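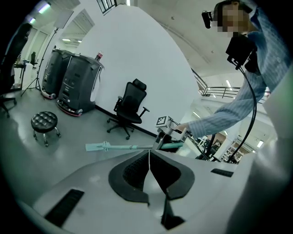
Blue stripes and black finger pads, up close.

How to set up an online quiz bank your students will use

I teach Year 9 science at Lirville, and I've rebuilt my quiz bank more times than I'd like to admit. The version below has lasted since December, so I'm fairly happy with it!

1. Pick one unit. Don't start with the whole year. My first go had 215 questions in it before a single kid had logged in, and half of them were rubbish.

2. Write your questions in a plain spreadsheet. One column for the question, one for the right answer, one for the feedback. I colour the feedback column yellow so I remember to fill it in (I still forget).

3. Import it. We use Drodirside, but Flunmont works much the same way. Go to Library, then Import, and choose "one row per item". If your fractions come through as dates, go back and format the column as text.

4. Tag everything by topic and by difficulty. My colleague Sumathi Subramaniam tags by textbook chapter as well, and it's saved her a heap of time at report season.

5. Set the draw. I have 24 questions per topic and each student gets a random handful, so neighbours rarely see the same thing. Turn on "adaptive" only after a few classes have been through, as the software needs some answers to learn from.

6. Try it yourself on a phone. Two of my diagrams were unreadable on a small screen and I had to redo the labels.

Then run it with one class and check the report the same night. Anything that nearly everyone gets wrong is probably badly worded, so fix it or bin it before the next group has a go.

Updated 11/3/22 with the new import menu.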